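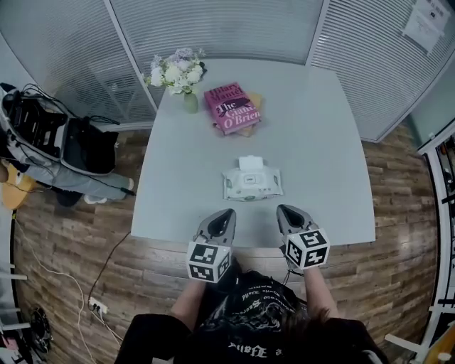

Savon de table Uibo, pot de 1000 g

Bon, je vais être franche, au départ je ne voulais pas vendre de savon. La boutique Iltlow, c'était des tables, des tréteaux, deux ou trois lampes, et j'avais bien assez de cartons dans l'entrée ! Et puis Pornthip Wannasri m'a laissé un pot de sa pâte en passant, je l'ai essayée un soir sur mon vieux plan de travail plein d'auréoles de thé, et le lendemain je lui en commandais une caisse.

Le Uibo est une pâte blanche, assez ferme, à base de savon d'olive et de craie fine. On en prend une noisette sur une éponge humide, on frotte en rond, on rince, on essuie. Ça mousse peu (au début on croit que ça ne marche pas, j'ai eu la même réaction) et l'odeur est discrète, un peu comme du linge qui a séché dehors.

Je m'en sers sur :
les plateaux stratifiés clairs, surtout pour le feutre et le café
l'émail et l'évier en inox
les chaises de jardin en plastique, au printemps, quand elles ont pris le vert
les semelles blanches des baskets de mon fils

Par contre, pas sur le bois ciré ni sur le verre, et doucement sur tout ce qui brille : la craie peut matifer. Faites un essai dans un coin, attendez que ce soit bien sec et regardez de côté, à la lumière. 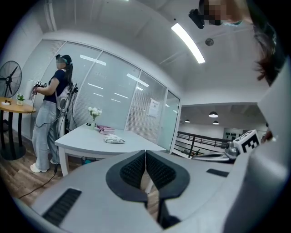

Dans la salle, un après-midi de novembre.

On me demande souvent la différence avec la crème Dreltum, que je vends aussi. La Dreltum est plus liquide, plus parfumée, elle se rince plus vite, mais je la trouve faiblarde sur les traces de stylo. Mercedes Londoño, qui tient le salon de thé Wolomen au bout de ma rue, ne jure que par elle pour ses guéridons. Moi je garde les deux sous l'évier, voilà.

Côté durée, un pot me fait facilement l'année. Refermez bien le couvercle ! Si la pâte a durci, une cuillère d'eau tiède, on laisse une nuit, on remue, et c'est reparti.

Prix et livraison
Pot de 1000 g : 16 €
Petit pot d'essai : 9 €
Lot de trois grands pots : 46 €

Les envois partent le matin, sauf quand je suis en livraison de meubles avec la camionnette, auquel cas je vous préviens par mail. Retrait gratuit à la boutique, sonnez deux fois, l'atelier est au fond de la cour et je n'entends pas toujours. Et si vous avez encore votre pot vide, rapportez-le, Pornthip les récupère pour les remplir.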